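Most advice on draughty windows comes from people selling something. I spent a winter testing the usual tricks on the old sashes at Clornby, and a fair few weren't worth the tape. What follows is the order I'd do it in now.

## Find the leak first

Skip the candle. A flame flickers when you breathe on it, and you'll convince yourself the whole wall is leaking. Use a strip of tissue taped to a ruler, and wait for a windy evening. Hold it for a slow count of 8 at each corner, then along the meeting rail. Mark the spots in pencil. 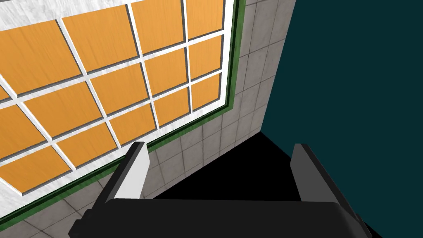

*Orange wood-grained panes with white mullions between them.*

## Clean before you stick anything

Foam tape gets a bad name, mostly earned, but half the failures I've seen were stuck over dust. Wipe the channel with warm soapy water, let it dry overnight, then scrape off any flaking paint. Hubert Egger, my neighbour, swears by methylated spirits. I tried both and couldn't tell the difference by June.

## Fit the seal

1. Measure the gap with folded paper. Under three millimetres, use a brush seal. Over that, use a rubber one.
2. Cut each length slightly long and trim it in place.
3. Press it down without stretching. Stretched seal shrinks back and opens up the corners.
4. Close the window. If you have to lean on it, the seal is too thick, whatever the packet says.

Allow around 17 minutes a window once you've got the hang of it. The first took me most of a morning.

## What about film?

Shrink film does cut draughts, though I doubt the savings printed on the box. It also means you can't open the window until you peel it off, and the tape may take paint with it. I'd keep it for a spare room. 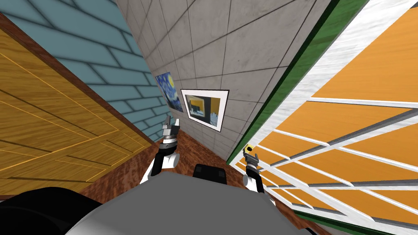 **Should I seal the trickle vents as well?**

Leave them open. The room still needs fresh air, and a blocked vent can give you mould on the sills.

Check the seals again after two months and press down any ends that have lifted.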